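The pitch from Gosselin is that you can rent a kitchen assistant by the month, starting in July. It comes as two arms, two grippers and a bench, and somebody from the company sits with it until you are both comfortable. They call the package Sesier. I have read the brochure twice and I still want to know who puts the cups away.

My skepticism is of the domestic kind. I have worked in 2 kitchens and been fired from one of them, and in neither was the problem a shortage of arms. The problem was that the bowl you needed was under the bowl you didn't.

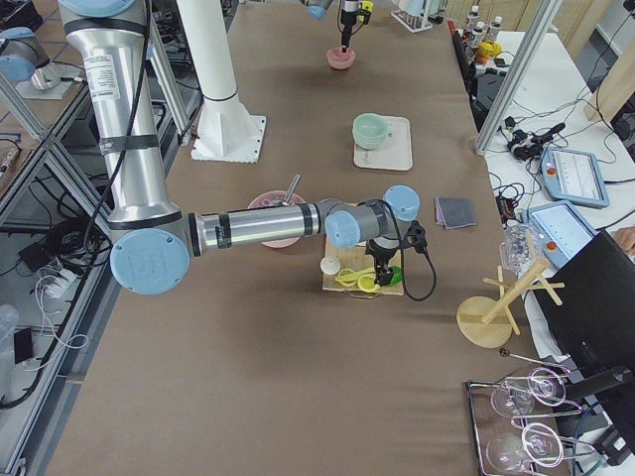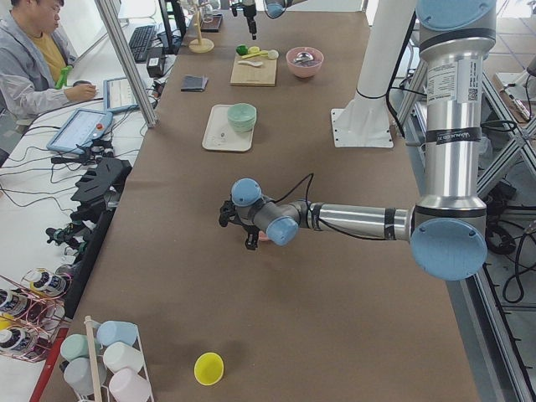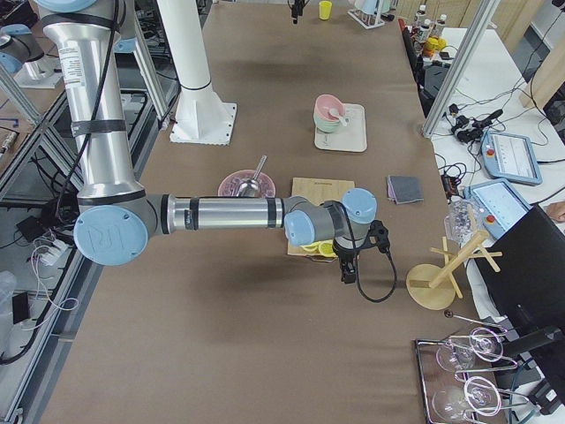 Robot arms over the brown tabletop, with bowls and a cutting board within reach.

Byung-chul Kang, who sells the thing, told me the setup guide covers 17 household objects. I own more mugs than that. When I asked about object number 18 he said it could be added for a fee, and he said it very kindly.

My friend Nazmiye Gündoğdu runs a lunch counter and came at it from the other end. She doesn't want it to cook. She wants it to stack bowls at four in the afternoon, when her staff would pay money to be somewhere else — and for that she would hand over 300 dollars a month without blinking. The quote was 1,506. She blinked.

I think she is right about the job and Gosselin is wrong about the price. Sell it as a slow, patient dishwasher's helper and I can see a line forming. Sell it as an assistant and people will expect it to assist, and then they will ask it for soup.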